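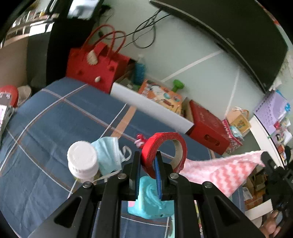 文：Jianhua Luo(Treltance 代表・グリッパー組立係)
最終更新：2024年8月

Treltanceについて

会社案内というものは、たいてい創業者が夜空か海を眺めて何かを思いつくところから始まるようです。Treltanceの場合は、前の職場で上司に「ロボットにテープを持たせるデータが足りない」と言われたところから始まりました。夜空は関係ありません。窓のない部屋でした。

当社は、人が手に持って使うグリッパーのキット「Skirndale」と、それを使った動作データの収集サービスを提供しています。お客様は、ロボットアームに家庭内の作業を覚えさせたい研究室や企業の開発部門の方々です。腕の側はお持ちで、学習の計算機もあり、賢い方も揃っている。足りないのは、散らかった机の前で物をつかんで放すという行為を飽きずに続けた記録だけ、という方に向いています。うちには飽きている者しかいませんが、飽きながら続けることにかけては自信があります。

創業時の社員は二人でした。私と、私を誘った元同僚です。元同僚のほうが言い出したのに、登記の日に「代表は名前の画数が少ないほうが」という根拠不明の理屈を持ち出され、私が代表になりました。いまは組立、収集、検品、経理をそれぞれ別の人間が見ています。ただし繁忙期には全員が机の前に座らされます。経理も例外ではなく、経理のつかみ方がいちばん丁寧だというのが検品側の一致した評価です。給与には反映されていません。

Skirndaleのこと

Skirndaleは、黒いリンク機構の先に二本の指がついた手持ちグリッパーです。指の内側には溝の入った青いパッドを貼ってあります。色について質問をいただくことが多いのですが、最初に仕入れたシートが青だったというのが正直な由来です。後から「視認性に優れる」という説明をカタログに足しました。嘘ではありません。順番が逆なだけです。

指の最大開き幅は114ミリです。この数字には少し思い入れがあります。設計の途中まで、もっと広く開くものを作っていました。広ければ何でもつかめるだろうという素朴な発想です。試作してみると、広く開くものは重く、重いものを一日持つと手首が夕方に抗議を始めます。翌朝、箸が持てないという社員が出て、設計会議は短く終わりました。114ミリあれば、お菓子の箱も、梱包テープも、台所のスポンジもだいたいつかめます。つかめないものについては、つかめないという記録が残ります。これも意外に需要があります。

外側のアームには三角形の抜きがあります。軽量化のためですが、社内では「指を通してくるくる回すための穴」だと思っている者がいて、実際に一台落としました。保証の対象外です。

関節は普通のねじ留めで、特殊な工具は要りません。創業前に使っていた他の道具では、ねじが一本ゆるむたびに箱に詰めて送り返し、先方の夏季休業が明けるのを待つ必要がありました。あの待ち時間を思い出すと、いまでも少し早口になります。Skirndaleはお客様の机の上で分解でき、組み直せます。組み直したあとにねじが余ったという連絡もときどき来ます。その場合はもう一度開けてください。余るようには作っていません。

キットの中身は次のとおりです。

グリッパー本体(一台、または左右の組)
指先カメラとその取付具
交換用パッド
六角レンチ
校正用のシート
紙の説明書(薄いほう)
紙の説明書(厚いほう)

厚いほうの説明書は、薄いほうに書いていないことがすべて書いてあります。読まれた形跡のある返却品を、私はまだ見たことがありません。角がきれいすぎるのです。そこで最新版では、校正の手順だけ薄いほうに移しました。問い合わせの電話は目に見えて減り、厚いほうの著者は少し傷つきました。著者は私です。

一台で使うか、組で使うか

片手で済む作業は、思っているより少ないものです。布をたたむ、箱のふたを開けながら中身を出す、袋の口を押さえて物を入れる。どれももう一方の手が黙って働いています。片手のキットだけを買われたお客様から、しばらくしてもう一台の注文をいただくことが多いので、最初から組のほうをおすすめしています。売りたいからだろうと言われれば、それはそうです。会社ですので。

左右を別の人が持つこともできます。二人で一台ずつ持って布の両端をつまむと、相手の性格がよくわかります。引っぱる人と、待つ人がいます。データとしてはどちらも使えますが、引っぱる人どうしを組ませた日の記録は、検品でかなり落ちました。いまは組み合わせ表を作っています。表の基準は公開していません。社内に波風が立つためです。

散らかし方の話

当社の収集サービスについて説明するとき、いちばん時間がかかるのがこの部分です。

研究室で撮られた把持のデータは、多くの場合、きれいな台の上に積み木がひとつ置いてあります。それで学習した腕は、きれいな台の上の積み木については大変な達人になります。そして実際の家の食卓に連れてこられた途端、格子柄のテーブルクロスの線を物の縁だと思い込み、しわを障害物と判断し、何もないところを慎重につまみます。笑いごとのようですが、私は前職でこれを半年ほど笑わずに見ていました。

ですから当社の机には、わざと物が多く載っています。青い格子の布を敷き、奥にも手前にも物を並べ、つかむべきものとつかまなくてよいものを混ぜます。赤い紙の袋なのかフェルトの手提げなのか、遠目にはどちらとも言いかねるものも立てておきます。壁際には配線もあります。お客様の見学の日に、気をきかせた新人がすべて片づけてしまったことがありました。見学は延期になりました。元どおりに散らかすのに丸一日かかったからです。

散らかすには技術が要ります。人が「適当に置いて」と言われて置いた物は、不思議と等間隔に並びます。几帳面な人ほどそうなるので、配置は紙の指示書に従います。指示書には「箱は立ててもよい」「布は置いたあと触らない」「迷ったら手前」などと書いてあります。触らないという項目がいちばん守られません。しわを見ると伸ばしたくなるのが人情のようです。

小道具の棚には、現在71品目が登録されています。毎月見直していて、退役するものと入ってくるものがあります。退役の理由はさまざまで、つぶれた、においが移った、持って帰られた、など。最後の件については、菓子箱の中身が入っていたことにこちらの落ち度もありました。以後、食べられるものは空き箱だけを登録しています。

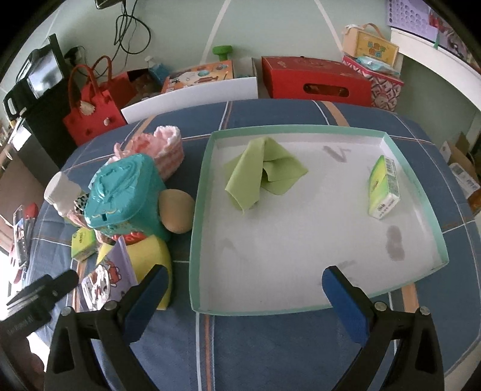

布ものはとくに悩ましい部類です。箱は誰がつかんでも箱のままですが、布はつかんだ人の数だけ形が変わります。薄いトレイの中に布を一枚入れておくと、その一枚で午前中が終わることもあります。お客様の仕様書に「布をトレイから取り出す」とだけ書いてある場合、当社からは必ず質問を返します。端をつまむのですか、山になったところをつまむのですか、途中で落ちたらやり直しますか、落ちたところから続けますか。仕様書が倍の長さになって戻ってきたら、いよいよ仕事の開始です。返事がなければ、山のところをつまみ、落ちたところから続けます。

硬いものにも意地の悪いのがいます。トレイの浅い縁にぴったり寄った小箱は、指が縁に当たって下まで届きません。人の手なら爪で起こすところですが、グリッパーに爪はありません。先に少し引き寄せてから持ち上げる、という二段の動作になります。この「少し引き寄せる」を省略したがるのがベテランで、律儀にやるのが新人です。学習には新人の動きのほうが評判がよく、ベテランの立場は微妙です。

テープの輪も定番の小道具です。外側を挟むか、輪の片側だけを挟むかで、その後の置き方がまるで違ってきます。片側だけ挟むと傾きます。傾いたまま置くと、立つか、寝るか、転がっていきます。転がったテープを追いかける動作も収録には残っていて、あるお客様からは「その部分を増やせないか」と相談されました。意図して転がすと不自然になるという理由で、お断りしました。自然に転がるのをお待ちいただいています。

Bevenのこと

収録した映像と指の開き具合は、当社のソフトウェア「Beven」で時刻を合わせ、区切り、検品します。キットをお買い上げの方には付属します。見た目は地味です。灰色の画面に帯が何本か並んでいて、帯がずれていれば赤くなります。以前のお客様アンケートで「二十年前の経理ソフトのようだ」という感想をいただき、社内では褒め言葉として額に入れました。二十年前の経理ソフトは、いまも動いているからです。

Bevenがやってくれるのは、時刻合わせ、校正ずれの警告、区間の切り出し、それから顔と文字のぼかしです。やってくれないのは、その動作が成功したかどうかの判断です。ここは人が見ます。自動判定の機能は二度作り、二度とも外しました。布が落ちているのに「成功」と言い張るので、検品担当との関係が悪化したのです。ソフトウェアと人の関係が悪化したとき、辞めてもらえるのはソフトウェアだけです。

書き出し形式は一般的なものに対応しています。対応していない形式をご希望の場合はご連絡ください。たいていは一週間で対応します。それより長くかかるときは、その形式をお使いの方がほかにいないか、まず探すところから始めています。

Qiuについて、聞かれる前に

展示会で「昔Qiuという製品を出していませんでしたか」と声をかけてくださる方がいます。出していました。

QiuはSkirndaleの前の世代です。三本指でした。三本あれば安定するだろうと考え、たしかに安定しました。問題は、当時のお客様の腕についている指がどこも二本だったことです。三本の指で集めたお手本を、二本の指にどう教えるか。論文が書けそうな課題でしたが、お客様が求めていたのは論文を書かなくて済むデータのほうでした。発売は2月、生産終了の決定もその年のうちです。

いまでもQiuをお持ちの方には、パッドだけはお送りしています。在庫が大量にあるためです。遠慮なくお申しつけください。滑り止めとして家具の脚に貼っても具合がよいそうです。

収集サービスのご依頼について

キットを買って自分で集めるか、当社に集めさせるか。よく迷われるところなので、率直に書きます。

ご自分の現場でしか再現できない作業、たとえば特殊な棚や独自の容器がある場合は、キットをお買い求めください。現場の照明と現場の癖は、こちらでは再現できません。どれほど詳しい図面をいただいても、実物の引き出しはなぜか少し引っかかるものです。

一般的な卓上の作業であれば、お任せいただいたほうが早く済みます。お引き受けは900回の動作からです。それより少ない数では、机を散らかす手間と釣り合いません。途中で作業内容を変えたいというご要望は、区切りのよいところまでお待ちいただければ承ります。初日の昼に変えたいとおっしゃった方がいましたが、その方の「区切り」の感覚については、契約書の条項をひとつ増やすことで折り合いをつけました。

納品物は、映像、指の開閉の記録、手先の軌跡、作業の文章ラベルです。文章ラベルは日本語と英語から選べます。書き手によって文体がばらつくのが長年の悩みで、同じ動作に「箱を取る」と書く人もいれば「やや疲れた様子の箱を救い出す」と書く人もいました。後者には専用の研修を受けてもらい、いまでは「箱を取る」と書いています。本人はときどき寂しそうです。

失敗した動作も、ご希望があればお付けします。割引はありません。失敗にも同じだけ時間がかかっています。

できないこと

営業資料にはあまり書かない部分ですが、後で気まずくなるより先に書いておきます。

液体を注ぐ作業は請けていません。過去に一度請けて、机の布を全部替えました。ふたの閉まった瓶を動かすだけなら大丈夫です。

指先の力の計測はできません。Skirndaleには力を測る部品が入っていません。どれくらい強く握ったかは、柔らかいもののへこみ具合から想像していただくほかなく、想像で足りない研究をされている方には別の会社をご紹介します。感じのよい会社です。値段は感じがよくありません。

ロボットアーム本体の販売、修理、慰めも行っていません。届いたデータを学習させたのに腕が動かない、というご相談はお受けします。ただし最初に必ず、校正シートをお使いになったかどうかをお聞きします。ここで電話口が静かになる割合はかなり高く、静かになった方はたいてい、折り返しの電話をくださいません。解決したのだと解釈しています。

採用

収集担当を募集しています。必要な資格はありません。面接では、格子の布を敷いた机で、ひと通りつかんで置いてもらいます。速さは見ていません。見ているのは、物を落としたときの顔です。腹を立てる方より、落ちた場所をすぐ見る方を採ります。

勤務は一日のうち半分が収集、残りが検品か小道具の手入れです。連続して持つ時間には上限を設けています。上限を超えて続けたがる熱心な方には、経理が止めに来ます。利き手は問いません。左利きの方は大いに歓迎します。右手ばかりのデータには、右手ばかりの癖がつきますので。

見学とお問い合わせ

見学は予約制です。机は散らかったままお見せします。物に触れていただいてもかまいませんが、布のしわだけは伸ばさないでください。お子様連れも歓迎しますし、おもちゃに見えるものが置いてあるのでお子様のほうが長く滞在なさいます。貸し出しのグリッパーは大人の手に合わせてあり、小さな手には少し重いことをご承知おきください。

お見積もりには、つかみたい物の一覧と、一台か組かのご希望、納品の希望時期をお書き添えください。一覧が「いろいろ」の一語だけだった場合、当社の棚にあるいろいろで見積もりをお出しします。

返信は通常、翌営業日までに差し上げています。私が机の前に座らされている期間は、もう一日ください。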